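29/11/2024
By Fouad Bennani

4. Where the spoons go: racks, drawers and jars

I should say up front that I came to this part of the study with a bias. I'm a jar person. Everything I stir with lives in one fat crock next to the stove, handles down, heads up, and I've never given it much thought. So when the Bunow survey answers came in and hanging racks did so well, I was a bit put out (and then I got curious, and that's how a section that was supposed to be two paragraphs grew into this one).

4.1 What people told us

We had 574 households fill in the Bunow questionnaire, and 348 of them said that at least one long-handled tool in their kitchen hangs from something. That something could be a rail over the counter, a row of nails, the handle of a cabinet, or a rack that stands on its own. I had expected the rail to be the big favorite, and it did get plenty of love, but people who rent kept writing in the margins that they can't drill into the tile. For them the standing rack is the only way to hang anything, and they had a lot to say about it!

The most common complaint was tipping. A standing rack has one pole and one base, and if the base is small the whole thing leans as soon as the heavy ladle goes on one side. People deal with this in their own ways. One person in the Rurenlow group puts the rack in a baking dish. Another keeps it jammed between the toaster and the wall, where it can't fall over but where, as she wrote, "I can only reach the front half of it." I love that answer, and I think about it whenever somebody tells me that storage is a solved problem.

The second complaint was the hooks themselves, and I'd like to spend more time on this one. Drawers are forgiving. You open one, drop the spatula in from any angle and close it with your hip. A hook asks you to find a hole or a loop at the very end of the handle and line it up with a piece of metal that's often no thicker than a pencil. When you're holding a hot pan in the other hand, that's a lot to ask. Plenty of our households admitted that the rack gets filled on the weekend, when somebody tidies properly, and then slowly empties onto the counter over the next few days.

4.2 The spoon rest problem

This brings me to something we didn't have a question for and really should have. Where does a tool go in between? I mean the minutes when it's in use but isn't in your hand. Cooks in the Morin interviews talked about this much more than they talked about storage. They lay the spoon across the pot, or on the lid, or on a saucer, or straight on the counter (followed by a wipe, they all assured me). Hardly anyone hangs a tool back up between two stirs, and I can't blame them, with sauce running down the handle.

So there are really two homes for every spoon, the one for resting and the one for keeping, and the second one only works if it isn't too far from the first. When I sorted the interview notes with that in mind, the racks that people liked were nearly all within arm's reach of the stove. The ones that people had given up on were across the room, or on top of the fridge, or in one sad case in the hallway. I don't want to make too much of this, as the Morin group is small and they mostly cook on gas, but it matched what I saw in my own visits.

It also changed how I think about my jar. The jar is right next to the burner. I'd always put its success down to the jar being a jar, and now I suspect it's mostly the spot.

4.3 Shape of the tool

Not every tool is equally easy to hang. Flat spatulas are the easy ones: the blade is light, it doesn't care which way it faces, and two of them can overlap without a fight. Ladles swing and knock. Whisks take up the room of three other things. Skimmers sit somewhere in the middle, with a wide round head that bumps into its neighbors on a crowded ring but behaves perfectly well when there's a free hook on either side.

Fig. 4 has a spatula and a skimmer with the same kind of rack that most of our renters described, a single pole on a round base with the hooks in a ring at the top. The spatula is on its hook with the blade hanging down, and the skimmer is at the foot of the rack.
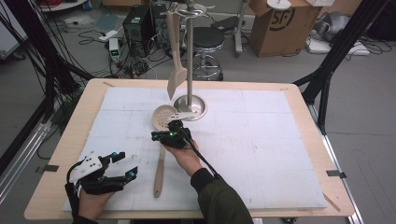 Fig. 4. Standing utensil rack with a beige spatula hung up; slotted skimmer with a light wooden handle held in front of the base.

What I notice most is how far the handle end of the skimmer is from the hooks. A person picking it up by the handle has to lift the whole tool, get the top of the handle up to the ring, and then hope the head clears whatever is already hanging there. In the Sadley kitchens several cooks shifted their grip partway, sliding the hand down toward the head so that the end of the handle was free to meet the hook. I tried it at home on a borrowed rack and my hand did the same thing without asking me. If you keep your fingers at the top, they're in the way of the hole. It's a small thing, but I think it explains a good share of the grumbling about hooks in 4.1, particularly from people who said their hands are stiff in the morning.

Tools with a big loop at the end got much kinder comments than tools with a small drilled hole. Leather or string loops did well too, although a few people pointed out that string gets greasy and has to be replaced.

4.4 What we'd ask next time

I'd like the December round to include a question on resting places, with room to write. I'd also split "rack" into rails and standing racks, because lumping them together hid the renters from us for far too long. And I'd ask how many hooks are empty on an ordinary evening, which would tell us more than asking whether people are happy with the thing. My own guess is that a rack with a few free hooks gets used and a full one gets ignored, but the present answers can't settle that, and the jar people among us shouldn't be the ones to call it.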